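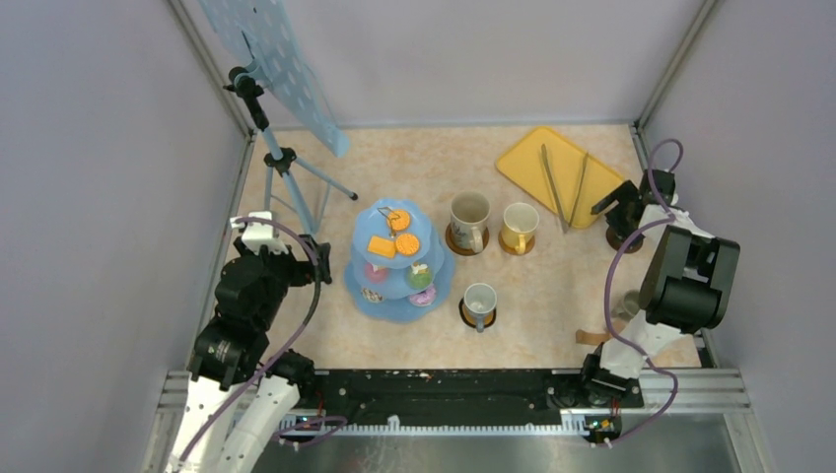

Blue cake stand, blue music stand.

So I finally went back to choir! After nine years of singing only in the car (loudly, and mostly at red lights), I turned up at the Lonbridge hall on Wednesday evening with a pencil and a bottle of water and a very dry mouth.

Marjatta Hämäläinen runs the altos and she put me right next to her, which was kind and also terrifying. We're doing a set of folk songs for the July concert over in Flestutthorpe, and the second one has a low part that just sits there on the same note for what feels like 89 bars. I loved it. I got lost twice on page four and came in early once, all by myself, at full volume.

My breath is shorter than it used to be, so I've been doing the hissing exercise while the kettle boils - the dog leaves the room every time. I still need a black folder and some flat shoes, and if anyone has a spare copy of the old green songbook, please shout. Mine went in the move and I'd love to have it back before the next rehearsal.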